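Setting Up the Flatedano Gear Planner

Welcome back! By now you should have your own copy of the planner sheet open and your character exported from the game. This section walks you through your first full comparison run, which is where the fun starts. Set aside a quiet half hour the first time through. After that you'll be doing it between dungeon queues.

Before you start

You need the Character tab filled in and the Lookup tab left alone. If you see a red cell at the top of the Lookup tab, something was typed over by accident, so grab a fresh copy before going on.

Loading your gear

1. In the game, open the export window and copy the whole string. It's long, and mine is 589 characters with both rings on.

2. Click the yellow cell on the Import tab and paste. Use plain paste (Ctrl+Shift+V), or the formatting comes along and the parser trips over it.

3. Wait for the status cell to change from Reading to Ready. Big inventories take a few seconds.

4. Go to the Slots tab and check that every item landed where it belongs. Off-hands sometimes show up under main hand. Use the drop-down to move them.

Note: Items from the Kusten vendor import without their sockets. Add those by hand in column F. I'd love to fix this one, and it's next on my list!

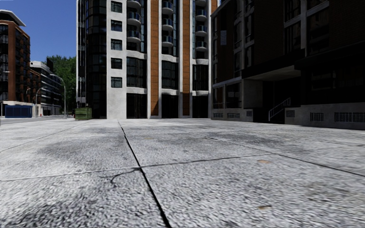 Concrete plaza with paving joints

Running a comparison

5. On the Compare tab, choose your current set as Set A. It will be highlighted in green.

6. Choose a fight profile. Rattanakul is one long single-target fight and Sunent is all waves, so they pull your stats in very different directions. Try both! The first time I ran the same belt through each one I ended up keeping two belts.

7. Set the number of runs. The default is 200, which is plenty for picking between two helmets. If the two bars are nearly touching, run it again and look at whether they swap places. If they do, wear whichever one you like the look of.

8. Put the item you're curious about into Set B and tick the Go box. You can queue up to 6 items in Set B at once, and they'll be ranked for you when the run finishes.

Caution: Don't sort the Results tab with the regular sort menu. The chart reads those rows in order and will happily draw nonsense. Use the Sort drop-down in cell B2.

Caution: Changing the fight profile clears any saved results. Copy the ones you want to keep onto the Notes tab first.

Reading the results

The wide bar is your average and the thin line is the spread. A long thin line usually means the item has a proc on it, and those can be a blast to play even when the average is a touch lower. Hover over a bar to see which stats moved.

If your bars come up blank, check that your item level filter on the Compare tab isn't set above your gear. New copies start with it at 30, so most characters will never run into this.

Saving your stat weights is covered in the next section.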